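4.2 Demonstration during the open day

The second part of our study was carried out at the open day of the Norkstead laboratory, on a Saturday in October. Visitors entered in small groups and watched a tidying task in a corner arranged as a sitting area. The task has two kinds of object: waste, which goes into the bin, and a water bottle, which must be grasped by the hand.
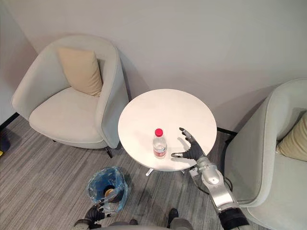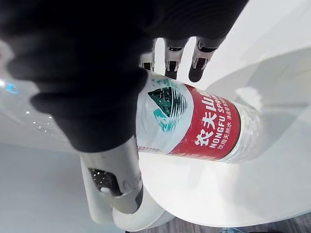
Figure 3. Tidying task at the open day. First picture: the two arms at the round table, with the left hand over the lined bin and the right hand open beside the bottle. Second picture: a hand holding the bottle, seen from close to the hand.

We selected this task for the demonstration after a discussion with our partners in Clomerbridge. In their earlier visits, the public was shown a sorting task with colored blocks, and many visitors reported that they did not understand why such a task is difficult. A bottle is familiar to everyone. When the hand approaches it slowly, the visitor already has an opinion of how it should be taken, and this opinion can be asked for in a questionnaire.

Each group stayed for one full trial. Before the trial, a member of the team explained in a few sentences what the robot would try to do, but did not say how long it would take or how often it fails. We kept this explanation the same for all groups, from a printed text, although two groups arrived with small children and for them the text was shortened. After the trial the visitors could ask questions, and only then the questionnaire was given. It has three parts: expectation, impression of the motion, and willingness to have such a system at home.

In total, 62 visitors returned a complete questionnaire. Forms with a missing page were not used. We did not collect names or exact ages, and the answers to the open questions were coded by two of the authors independently. Where the codes were different, the answer was discussed until one code was agreed.

The most frequent remark in the open answers concerned speed. Visitors found the approach phase slow, but several of them wrote that they became more patient once the fingers started to close. We consider this an interesting point, which is not visible in the closed questions — there, speed received one single score for the whole trial. For a future version we would separate approach, grasp and release. The second most frequent remark was about the noise of the joints, which we had not included in the questionnaire at all.

A smaller number of visitors wrote about the bin. They expected the robot to look at the bin again after releasing an object, as a person often does, and they were unsure if the system knows that the object has arrived. The present controller makes no such check. It considers the release finished when the fingers have opened, and the next step is started directly. This was a choice for simplicity and we had not thought of it as something the public would notice.

During the trials we also recorded the joint positions and the motor currents of both arms. After removing the idle periods between the groups, the log contains 1331 segments, which were labeled with the same method as in Section 3. These data are compared with the recordings from the Galbraith site in Section 5. The conditions are not fully equal: at Galbraith no audience was present, and the operator could repeat a trial immediately if the start position was wrong. At the open day a repetition was avoided when possible — the next group was usually already waiting at the door.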